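Clastell dish soap, the small blue bottle: three months on

I've been a loyal whatever's-on-special dish soap buyer since uni, so spending proper money on the Clastell felt a bit silly. My neighbour Stamatia swears by it though, and after she did my lasagne tray at her place (my tray, her sink, long story) I went and bought one.

Does it cut grease? Yep, and you need a lot less than you'd think. One squirt does a full sink, even after a roast. I've gone through one bottle where I'd normally go through two of the cheapies. It's not magic on burnt-on cheese – that still wants an overnight soak. 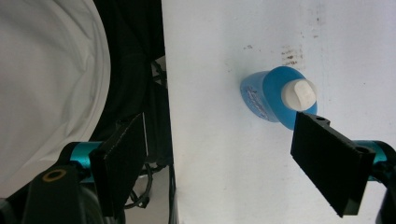
Smell and skin

The scent is a sort of lemony eucalyptus, and it doesn't hang around on the glasses, thank goodness. My hands crack every winter and June is usually when it starts, but so far they've been fine without gloves! My partner reckons it smells like a dentist's. He's wrong.
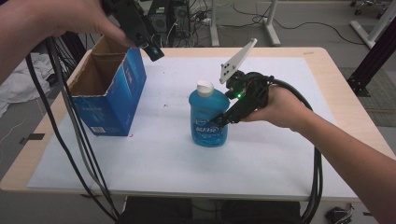
Rinsing is the one thing that bugs me. It foams up like mad, so if you're on tank water like we are you'll notice the tap running longer. I've started filling the second tub for rinsing, which my nan did all her life, so fair enough.

Price is the other grumble. Mine was $3 more than the Nikari one I used to get,

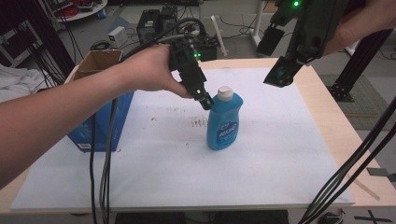
and the Nikari is perfectly decent for everyday cups and plates. If you hardly cook with oil, stick with that and save your money. We fry a lot of fish – I'll be buying the Clastell again, and probably the big refill if the shop in Nurnness ever gets it back in.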